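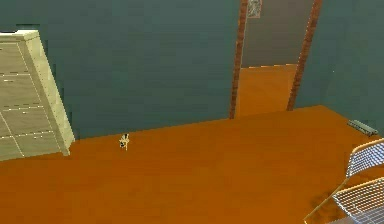

Simulated cell: planner won't route through the doorway

We test our Lestolier mobile base in simulation before touching the real one. In the room above, the planner refuses to route through the open doorway. Floor is one flat plane, costmap resolution default, inflation radius 715 mm. The small black and white animal figure on the floor is in the map as an obstacle. What should I check first?

Answer 1
Inflation radius. At 715 mm the two door posts close the gap between them. Drop it in steps of 80 mm, clear the costmap and replan after each. Then check the collision meshes on the posts: ours came in from Flimik with boxes wider than the visible texture.
Benedek Szűcs

Answer 2
Had this in March. Reinstalled, went away.

Answer 3
Also look at the mesh chair or basket, bottom right. Fine grids import as thousands of tiny faces. Replace with a plain box, keep it under 3,000 faces for the room. Planning time fell to 7 seconds on our Amside setup.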